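Search news Go

Kekana towels sell out by lunchtime

I popped into the Bidard homeware shop at 11 to see what the fuss was over, and gosh, it was busy! The new Kekana range had gone on sale that morning, all 540 towels of it, and pale yellow was the one everybody wanted. 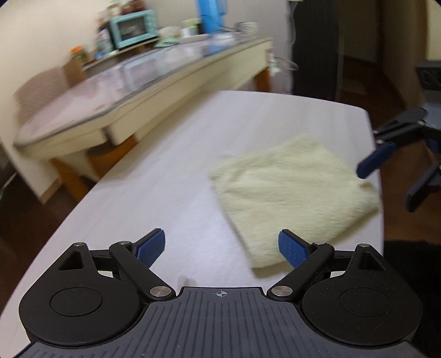 More due in July

Carter Boychuk, who runs the shop, told me another 90 are on order (mostly yellow, hooray). I've put my name down for two.

Last updated: 4.15pm
66 shares 111 comments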